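FOR IMMEDIATE RELEASE

Skido to Extend Home Pickup and Drop-Off for Small Household Items Across Brendarow

Service starts in June with 29 drop-off points and a monthly collection route

BRENDAROW – Skido, the household reuse service, will extend its pickup and drop-off program to all of Brendarow in June. The program takes the small things that regular donation centers often turn down: chargers, power adapters, cables, remote controls, loose toys, building blocks, board games with parts missing, and kitchen odds and ends.

Until now the service has covered the streets east of the river and the blocks next to the Dumlao building on Mill Street, where Skido sorts and stores what it collects. Under the new plan, any household in town can sign up for a monthly pickup or bring items to one of 29 drop-off points in grocery stores, apartment lobbies, two laundromats and both branches of the public library.

The expansion follows a trial that ran through the winter. Over that time 1098 households used the service at least once. Most of them came back a second time, and a little under half asked to be put on a regular route.

"People had been asking us for this since the first week," said Efren Castillo, who manages the program for Skido. "They would call from the west side, we would tell them we didn't go there yet, and they would put the bag in the car and drive it over. We got tired of telling people no."

Chargers and adapters were the most common item handed in during the trial. Skido took in 1784 of them. Those that passed a basic test went to the free shelf at Dumlao, where anyone can take one, or were matched with donated phones, tablets and speakers that had come in without a cord. The rest went to Uronex, which handles the program's electronic scrap.

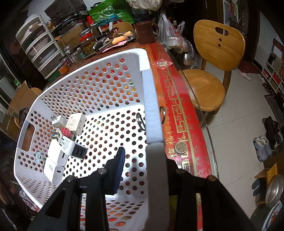

Chargers and power adapters in a perforated white plastic basket.

"Everybody has a drawer," Castillo said. "You keep the cord because you don't know what it goes to, and then you lose the thing it goes to. We have a label maker, a meter and a long bench, and we can usually figure it out."

How the pickup works

Households register once, by phone or at any drop-off point, and are given a pickup day for their street. Items go out by 8 a.m. in a bag, box or open bin of any kind, with a Skido tag attached. Tags are free and come in sheets. The driver leaves a new sheet when the old one is used up.

Residents of apartment buildings will use a shared bin in the lobby or mail room. Building managers who would like a bin can request one now. Bins will be delivered in the order the requests arrive.

There is no charge for a pickup of up to two bags. Larger loads, such as the contents of a playroom or a home office, can be booked separately for a flat fee, and the fee is dropped for anyone who brings the load to Mill Street instead.

Items handed in are held for 30 days before they are passed on. A resident who has given away something by mistake can call during that time with the tag number and have it set aside for return. This rule was added midway through the trial after several families called about toys.

What is accepted

The program will take the following in any condition:

Phone, tablet and laptop chargers, plug adapters, extension cords, and audio and video cables
Remote controls, computer mice and keyboards
Building blocks, train track, toy cars, puzzles, and figures
Board games and card games, complete or not
Kitchen tools, jar lids, and storage containers with or without their tops

Batteries must be taken out of toys and remotes and put in a clear bag. Loose lithium batteries are not accepted at the drop-off points, but the Mill Street counter will take them during open hours.

Skido does not take car seats, cribs, mattresses, light bulbs, paint, or anything with a motor larger than that of a hand mixer. The county transfer station accepts most of these.

Toys and blocks

Toys made up the second largest group in the trial. Staff wash hard plastic toys, sort them by type and maker where that can be told, and build them back into sets. A mixed set of blocks is packed in a cloth bag and offered to day care centers, waiting rooms and families. Sets have gone to a dentist's office, a tax preparer and the bus station, which keeps a box of blocks behind the ticket window.

Single pieces are kept too. A wall of small drawers at Dumlao holds spare game pieces, dice, puzzle pieces with the name of the puzzle written on an envelope, and track connectors. Residents looking for one part can ask at the counter or send a photo of what is missing. Nearly a third of the part requests made during the trial were filled.

"A game with one piece gone usually gets thrown out, and it's a perfectly good game," Castillo said. "We had a woman looking for a yellow peg. She left with four, in case it happened again."

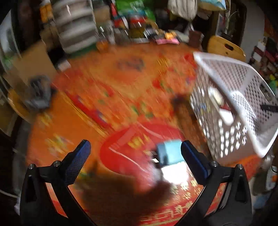 Do toys and blocks have to be cleaned before they are handed in?

Items don't need to be washed, but they should be free of food and loose dirt. Staff clean all hard toys before they are given out again. Stuffed toys should be washed and dried at home and put in a separate bag.

Hours and location

The Mill Street counter will keep longer hours starting in June. It will open at 7:30 a.m. on weekdays and stay open until 6 p.m., with shorter hours on weekends. The free shelf and the parts drawers are open to everyone whenever the counter is staffed, and visitors do not have to bring anything in order to take something home.

Parking is behind the building, with the entrance on the alley side. The front door remains closed while the steps are being rebuilt. A ramp is in place at the alley door.

Two new sorting positions will be filled before the expansion begins, along with one driver position. The jobs are part time and training is paid. Applications are available at the counter.

Funding

The expansion is paid for by large-load fees, a yearly payment from the town for material kept out of the trash, and the sale of recovered scrap to Uronex. The town's payment has been renewed for one year. Skido will report the amount collected, given away and scrapped to the town every quarter, and copies will be posted by the counter.

Drop-off points will be checked twice a week. If a bin is full, residents are asked not to leave bags on the floor beside it and to call the number on the lid.

A full list of drop-off points and pickup days will be mailed to every address in Brendarow with the next water bill. Households already on a route do not need to register again, and their pickup day will stay the same.

About Skido

Skido collects, sorts, repairs and gives away small household goods in Brendarow. It works out of the Dumlao building on Mill Street.

Media contact: Efren Castillo, Program Manager, Skido, Dumlao Building, Mill Street, Brendarow

Contact us | Copyright Skido, all rights reserved | Back to top

Comments (5)

westsider
Glad to see this finally cross the river. I have been driving my stuff over for months. Does the lobby bin have to be in the lobby? Ours is tiny and the super says he only has room in the laundry room.

Skido front desk
Laundry room is fine as long as the driver can get to it. Have him mention it when he calls in the request and we'll put it on the route sheet.

P. in the Heights
Got a laptop charger off the free shelf in the winter and it still works great. The alley door is hard to find if you've never been, could you put up a sign on the Mill Street side?

marbles4
We're missing the spinner from an old board game, not a piece exactly. Is that something you keep in the drawers? Also do you want jigsaw puzzles if I already know two pieces are gone?

Skido front desk
We have a few spinners, so send a photo with the size of the board. Yes to the puzzles. Please write the number of missing pieces on the box lid.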